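Furka Lodge Pre-Season Inspection Checklist – Guest Rooms, Common Areas and Trailhead Shuttle
Completed 23rd March. Inspector: Yoshinori Fujimoto, Grodness Mountain Travel

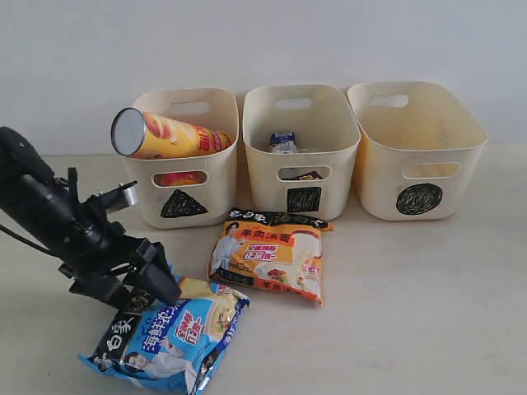
Inspection covers the main lodge building, the two guest wings and the shuttle used for transfers to the Hayashi trailhead. Each item is marked Pass, Pass with comment, Action required, or Not inspected. Items marked Action required must be closed before the first walking party is accepted in June. Guest property left for storage during overnight hikes is to be sorted by wing, using the cream plastic baskets marked with a black triangle (east wing), a black square (west wing) and a black circle (day visitors). The same marks are used in the luggage room log, and staff should not substitute room numbers for them.

SECTION 1. ARRIVAL AND RECEPTION

1.1 Entrance steps and handrail
Pass with comment. Handrail is firm at both ends. The lowest step has a chipped edge on the left side. Repair with the outdoor work already scheduled for the terrace.

1.2 Emergency contact sheet posted at desk
Action required. The sheet lists last season's duty number. Replace, and place a second copy inside the key cabinet.

1.3 Guest registration and hiking plan forms
Pass. Forms now ask for the intended route, expected return time and a contact at home. Parties leaving before breakfast must hand in the form the previous evening.

1.4 Luggage room
Pass with comment. Floor clear, light working. The door closer is slow and leaves the door ajar. Adjust.

SECTION 2. GUEST WINGS

2.1 Smoke alarms
Action required. All alarms tested from the corridor panel. Room 27 did not sound. The unit was replaced from stock during the visit, but the panel still shows a fault on that line. The room is not to be let until the electrician has signed it off.

2.2 Escape route plans on room doors
Pass with comment. The plans in the west wing still show the old laundry exit, now a storage closet. Staff have covered the error with a printed label. New plans should be ordered.

2.3 Window restrictors, upper floor
Pass.

2.4 Portable heaters
Pass. Cords and plugs in good order. Heaters are issued by reception only and must be returned at checkout.

2.5 Bunk room ladders
Pass with comment. One ladder had a loose upper bolt, tightened on the spot. Check again after the first full week of use.

SECTION 3. KITCHEN AND DINING ROOM

3.1 Fire blanket and extinguisher
Pass. Service tags in date.

3.2 Refrigerator temperature record
Not inspected. The kitchen was closed and the refrigerators were switched off for the winter. The record must begin the day before food is delivered.

3.3 Drinking water
Action required. The spring supply has not been sampled since the thaw. Until the result is received, guests are to be given bottled water and the dining room tap is to carry a notice in at least two languages.

3.4 Packed lunch preparation area
Pass. Allergen list is clear and easy to read.

SECTION 4. TRAIL AND ALTITUDE SAFETY

4.1 Altitude information for guests
Pass with comment. The leaflet explains that the upper viewpoint stands at 3000 meters and that the climb from the lodge gains 900 meters. It does not say what a guest should do if headache or nausea begins on the way. Add a short paragraph advising the guest to stop, tell the guide and descend.

4.2 First aid packs
Action required. Two of the guide packs are short of blister dressings and one has no foil blanket. Restock and seal.

4.3 Radios
Pass with comment. Reception was good as far as the Bondora bridge and poor in the gorge beyond it. Guides should report in at the bridge in both directions – the present instruction mentions the outward leg only.

4.4 Signposts on the lake loop
Not inspected. Snow was still lying above the tree line. A separate visit is needed.

SECTION 5. SHUTTLE

5.1 Seat belts
Pass. Every belt was pulled, latched and released.

5.2 Tires and spare
Pass with comment. Winter tires still fitted, as expected. The jack was under the rear seat and should be returned to its bracket.

5.3 Passenger list
Action required. Drivers have been counting heads without writing names. A written list is to be left at reception before each departure.

GENERAL COMMENTS

The lodge has come through the winter in fair condition, and the staff present were helpful and well informed. The alarm fault in item 2.1 and the water sample in item 3.3 take priority over all other work. Written confirmation of each closed item should be sent to the Grodness office, with the item number in the subject line. Items 3.2 and 4.4 will be inspected on the return visit.

Signed: Yoshinori Fujimoto
Received for the lodge: signature on paper copy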